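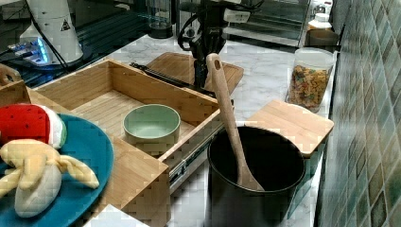
Kaso Countertop Collection: Data Card

Summary
Kaso is a collection of 900 color images of household kitchen counters and drawers. It was compiled by Stesico to support the study of how everyday kitchen items are stored and set out. The maintainer is Tamás Magyar.

Contents
The images cover cookware, utensils, tableware, cutting boards, dry food in jars, and open drawers. Plush toy foods, including fruit, appear on plates and in bowls in part of the collection. They are labeled "toy food" and are not to be merged with the "food" category.

Organization
Images are grouped into 34 item categories. Each image carries a room label and a list of the items present. Drawers are labeled open or closed; a partly open drawer is treated as open. An item resting inside another, such as a spatula in a pot, receives its own entry and a "contained in" reference.

Labeling
Each image was labeled independently by 2 annotators. Disagreements were referred to the maintainer. Items that could not be identified with confidence are entered as "unknown" and should remain so in derived versions.

Known limitations
Bamboo and other light woods were not reliably told apart in the first release. Clear containers are underrepresented. Only 5 kitchens were used, and results may not extend to other homes.

Changes
Version 2, April: drawer labels revised; duplicate entries for lids removed.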